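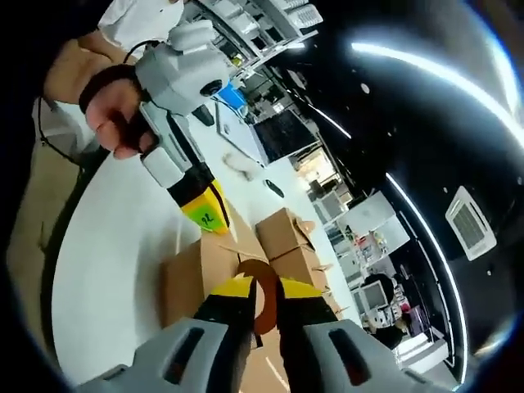 Cremilda wants to know when any of this gets her out of breaking down boxes on Thursday, and she'd like an answer with a month in it. Fair enough! I told her March and she laughed at me.

Cardboard notes, then. Hand-held grippers again, all morning, pinching up cardboard pieces at the white table. A curved strip is fine once you've got it between the yellow tips (I could hold one all day). Getting it off the table is the slow bit, and a flap that's still attached to its box is worse, it gives and springs back and you end up chasing the whole box. My own fingers do it without asking me.

Count so far is 2,629 grabs logged for the Quiroga chores set, 276 of them cardboard. Pirmin thinks we need far more flaps and fewer scraps. I think he's right but I'm not telling him until I've had lunch.

So can a machine do it yet? Pick up a loose piece and drop it in a bin, I'd say yes, on a good day. Flatten a taped box, no. My last one took around 40 seconds with the grippers, and that's with me doing all the thinking! Florence does one in 9 with a knife and a knee.

To do: try softer tips, ask Theresia about the spare wrist strap, save the torn tabs for tomorrow, more half-open boxes.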